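Chapter 9
Waxing and Base Care

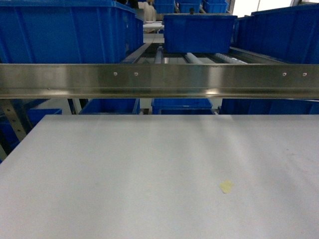 A ski base is porous, and it holds wax only when it is clean. Old wax, dirt and lift grease all slow the ski down. In this chapter you will learn to clean a base, choose a wax for the snow temperature, and iron, scrape and brush it.

Victor Bakilana tuned skis at the Sarmont race center for 11 winters, and the steps in Section 9.2 follow his shop routine. Read the safety notes on page 323 before you plug in an iron. Wax charts for cold and spring snow begin on page 325.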